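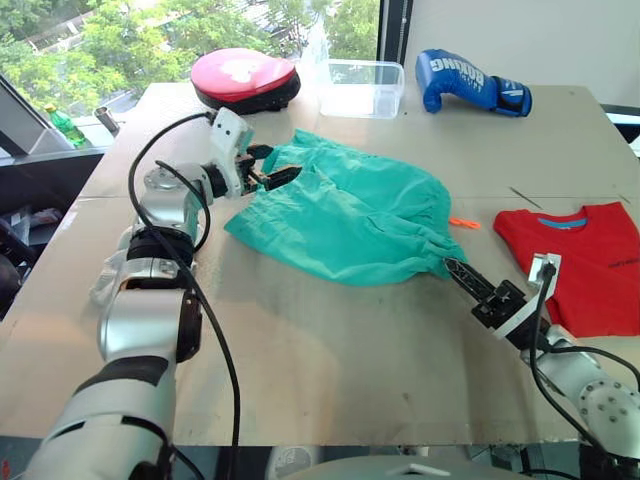 Converting a Monthly Economic Series to a Three-Month Annualized Rate

Last revised 23 Aug 2025

This procedure converts a monthly index, such as industrial output or real retail sales, to a three-month annualized growth rate. It assumes a spreadsheet with dates in column A and index levels in column B, starting in row 2. The series must already be seasonally adjusted. If it is not, use the 12-month change instead and stop at step 2.

Step 1. Load the series

Paste the full history, oldest month first. Check that every month is present. A missing month shifts all later comparisons by one row, and the spreadsheet gives no error. If the source shows a blank or a dash, leave the cell empty and do not enter zero.

Step 2. Compute the 12-month change

In C14 enter:

=(B14/B2-1)*100

Copy down to the last row. The result is in percent and serves as a check on the shorter measure.

Step 3. Smooth the level

Monthly readings are noisy, so growth is measured between three-month averages. In D4 enter:

=AVERAGE(B2:B4)

Copy down. AVERAGE skips empty cells, so a gap will produce a two-month average. Mark those rows by hand.

Step 4. Annualize

In E7 enter:

=((D7/D4)^4-1)*100

The exponent is 4 because a year has four three-month periods. Do not multiply the quarterly change by four; the error is small at low growth rates but grows quickly. With an average of 100 in one period and 105 in the next, a gain of 5 percent, simple multiplication gives 20 percent and the formula gives 21.55 percent.

Step 5. Handle revisions

Most monthly series are revised for at least two months after first release. Keep each download on its own sheet, named by release month, and link the formulas to the newest one. The March sheet should never be overwritten by later figures. When the base year changes, replace the whole history. Splicing old and new levels creates a false jump at the join.

Step 6. Read the result

Compare columns C and E. If E stays below C for several months, growth is slowing. A single negative reading in E is weak evidence of a downturn, and it should be checked against employment and income before it is reported as one.

Notes

If E7 returns #DIV/0!, column D contains a zero or the range in step 3 is stored as text. Convert the column to numbers and recalculate.

For series that can be negative, such as net exports, this method does not apply. Report the change in level.

Prepared by Vasiliki Stefanou. Formulas checked by Felicidad Saludo.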